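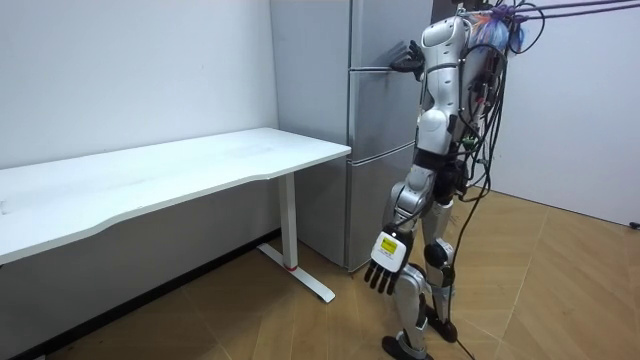 Hand at the refrigerator door, near the handle bar.

July, area profile for Skerow, second pass

Walked the whole north side this morning and I'm so glad I did! The old sheet had Skerow down as one settlement, but on foot it's plainly two. The lower streets follow the creek, with small lots and big cottonwoods, and then the road climbs hard and you come out on open grass with the Zesberg ridge filling the west. Top of the road is 1,465 meters on the county sheet. I'd had the old survey marker down as the high point and it's well below that, so fix the map.

Lot count from the parcel roll: 814 in the lower part, up to 1,628 once the upper tracts are platted. I'd keep the second number out of the summary until the plats are filed.

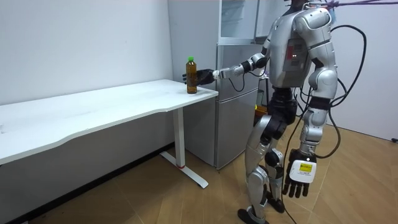
Does the Drokon tract belong in the Skerow profile?
Only the part east of the county road. The rest drains toward Zesberg and uses the Zesberg school and post office, so it goes in that profile.

The boundary was fuzzy in all our older drafts – I found four versions in the drawer, and two of them put the fire station on the wrong side. Redrew it along the drainage line and it suddenly makes sense of the bus route too. Lovely when that happens.
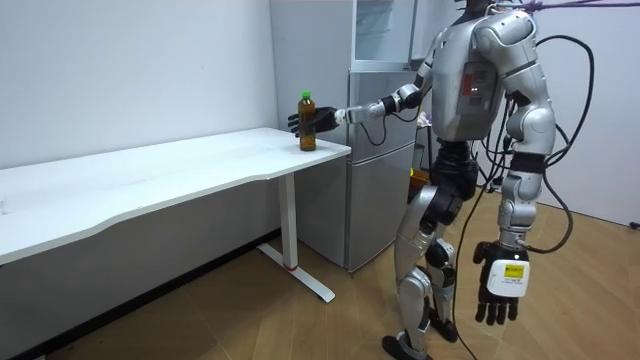 Piątek

Still to do: commute time to the interstate at 7:30 a.m., well depths for the upper tracts, a better paragraph on the old depot (the freight platform is still there, with the original planks!). Check whether the ridge trail is public all the way. The sign at the bottom says yes and the gate halfway up says otherwise.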